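Search the list archive Go Advanced

From: Reinhold Ackermann
To: Pindari home furniture list
Date: July 1, 2021
Subject: Re: drawers that stick in humid months

Rosimeire Miranda wrote:
> Every year in May our weather turns damp and the wooden drawers
> in my sewing room refuse to close. I have sanded one of them
> already and I fear that I will sand too much. In winter the same
> drawer shakes from side to side. Is there a wax which you can
> recommend, or must I build the drawers again?

Dear Rosimeire, dear all,

Please do not sand more for now. You wrote that the drawer is loose in winter, and this tells me that the size was correct when it was made. Wood takes water from the air and becomes wider across the grain. Along the grain it changes so little that you may forget it. A drawer side is a board lying with the grain from front to back, so it grows in height. When it sticks, it is nearly always the top edge which touches, and people sand the outside face, where there was no problem.

Pull the drawer out in a damp week and look along the top edges of both sides. Where it rubs you will find a shiny place. Mark it with a soft pencil, put the drawer back, move it ten times, and look where the pencil is gone. Only there you take something away, two strokes with a sharp plane, and then you try again.
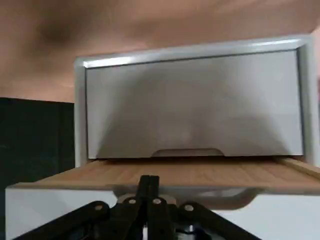
For the wax, I have used plain candle wax for many years and I am content with it. Hadi Daher wrote on this list that he prefers the Govex paste, and I bought a tin to compare. It smells better. On the runners I could not feel a difference after one month. What I would not use is oil, it goes into the wood and collects dust, and the next summer you have a brown glue.

More important than wax is the finish. Many old drawers are varnished on the front and left raw inside, and this is good for the runners, but the end grain at the back corners drinks water like a straw. I put one thin coat of shellac on the end grain only, and let it dry with the drawer outside of the case. My chest from the Agbenyega workshop was treated like this and it has moved much less – I will not say that it does not move.
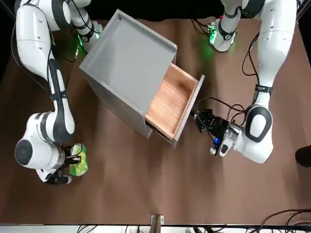

How much space should remain above a drawer side when I fit it in the dry season?

For a side of normal height I leave 2 millimeters, and for a deep blanket drawer a little more. If you fit it in the damp season you can go closer, the wood is already wide.

One more point about the room. A cheap humidity meter costs less than a good plane. Mine showed 84 percent in the cellar, and after I saw that I stopped blaming the cabinet maker. If the sewing room has an outside wall, move the chest a hand's width away from it and wait two weeks before you touch any tool. The air must go behind the back panel too.

With friendly greetings,
Reinhold

Comments

Amerley Tsikata: The pencil test worked for me. It was the left side only, I would have planed both.

Rigoberto Sotelo: My grandmother used dry soap. Any opinion on soap?

Hadi Daher: Soap is fine in a dry house. In mine it went sticky. I still vote for the paste, sorry Reinhold.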